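Tanby opens snack corner for evening staff at Workance building

Tanby has opened a self-service snack corner on the ground floor of the Workance office building, where many people are still at their desks long after the canteen is closed. The corner started in November and is open every evening until ten.

The building has 200 regular users, and a good part of them work with customers in other time zones. Until now they had to walk to the petrol station on Gounder Road if they wanted something to eat after five o'clock. Tanby, which already delivers fruit to the building in the mornings, offered to fill the gap with a small range of sweets, biscuits, drinks and sandwiches.

The products are shown on open tables, without a glass door or a machine window in front of them. Clear acrylic stands were chosen for chocolate bars and bottles, among other things, and trays and wicker baskets were added. According to Tanby, people decide faster when they can see the whole choice at once – and they put things back more often in the right place.
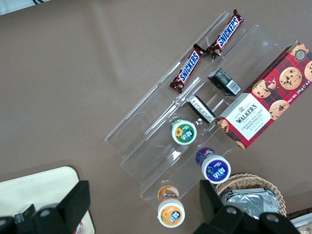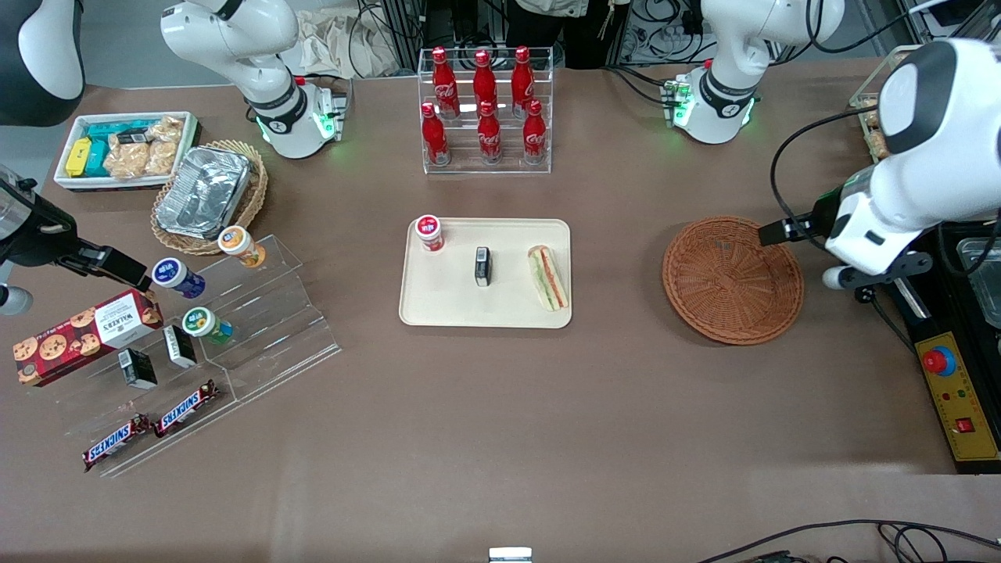 Payment is made by staff card at the door. The card system comes from Futus, the same company that looks after the meeting room bookings, so no new registration is needed. Visitors can ask for a guest card at reception, but they must return it before they leave the building.

Sandwiches are delivered fresh each afternoon, and what is left at closing time is given to the night cleaning team. Tanby says that it expects to sell 2,000 items in the first three months. If this number is reached, a warm drinks counter will be added in the spring.

Workance has asked its tenants to send their wishes for the range. The first list has already arrived, and 4 products from it will be tried next month, among them a sugar-free biscuit and a soup in a cup. Suggestions can be left in the box beside the lift or sent to the building office.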